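Notes from the Collection Room

By Rónán Egan, Drodance project, 13 Jun 2025

In the last newsletter I promised to write about how we gather the examples for Drodance, because several readers asked why it takes so long. I will try to explain it in simple words. I work on the collection side and not on the training side, so the people at Ristić who build the model may forgive me if I simplify their part.

Our goal for the first collection is 1000 accepted episodes. At the moment we have 729. An episode is one complete attempt at one small household task, from the start pose until the operator says "done". We keep the video from the head, the video from both wrists, the positions of all the joints and one sentence in plain English which says what the robot was asked to do. If one of these is missing, the episode is not counted, even when the movement itself was very nice.

In March we started with objects on a table. This was comfortable for everybody, and the numbers were growing fast. But the model learned a world where everything is at the height of the table. When the Ristić group asked it for something lower, the arm moved well for a short time and then stopped in the air. So we changed the plan, and now a big part of our work is with furniture which stands on the floor.

The wrist views are the part of the data I check most carefully. They are not easy to look at. The hand turns, the arm covers things, and very often there is more of the robot in the view than of the room. I still think they are worth the trouble, because the wrist sees the fingertips at the moment when the head cannot. 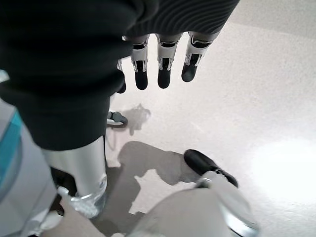 Open fingers over the speckled floor, from the wrist camera.

For a new person it is tempting to throw away recordings like this one, where the fingers are holding nothing. We did it too in the beginning. Then the first model from Ristić had a bad habit: it closed the hand too early, sometimes far from the object. It had seen many grasps and very few open hands on the way. Now our rule is that the approach must be kept in full, with the fingers open, and the reviewer may not cut it shorter. We also keep the strong light and the shadows on the floor. A home has windows, and the model should not be afraid of its own shadow.

The second thing we changed is how we write the sentence. Before, each operator wrote it freely at the end of the day, and I had one file with "drawer", "box", "cabinet" and "the plastic thing" for the same piece of furniture. Now the sentence is written before the episode starts, and the operator reads it aloud. We use a common word list of 18 object names, and a new name can be added only after two people agree on it. Different verbs are welcome, however. "Open", "pull out" and "slide out" may all be used, because people at home will say all of them.

Drawers are the task where we are most behind. The low ones are difficult for the operator, who has to control a long reach while the other hand stays free and does not touch anything. From the head camera you can see quite well what kind of posture we ask for. One arm is stretched toward the lower front edge of the striped drawer unit, and the other hand is held open on the right side. The shadow of the robot lies directly on the drawers, so the part that matters is also the darker part. I have asked the reviewers to mark such episodes with the label "shadow on target" and not with "bad light", which sounds like an error.
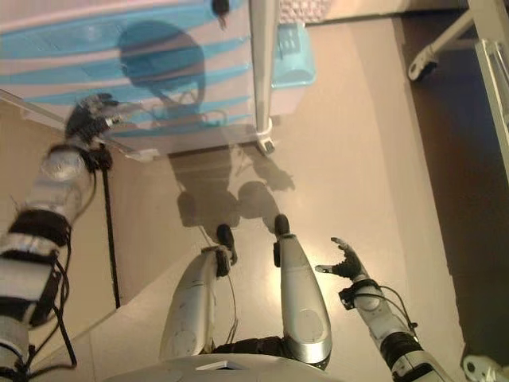 What we reject, and what we keep

I get this question often, so I put our present rules here in writing.

We reject an episode if a camera stream has a gap, if the sentence does not match the task, or if the operator stopped in the middle to talk with somebody. We keep it if the first attempt failed and the operator corrected it calmly. These corrections are valuable for the Ristić group, and they ask for more of them. We keep slow episodes also. Only the waiting time before the first movement is removed, and this is done by the Roleo tool, not by hand.

Each operator works no more than five episodes before a pause. After this the movements become careless - I can see it in the wrist video before the operator feels it.

The next review with our partners at Zivutbridge will be about the low drawers only. If you are a reviewer and you have open items in Roleo, please close them before the meeting, or write to me which ones you are not sure about.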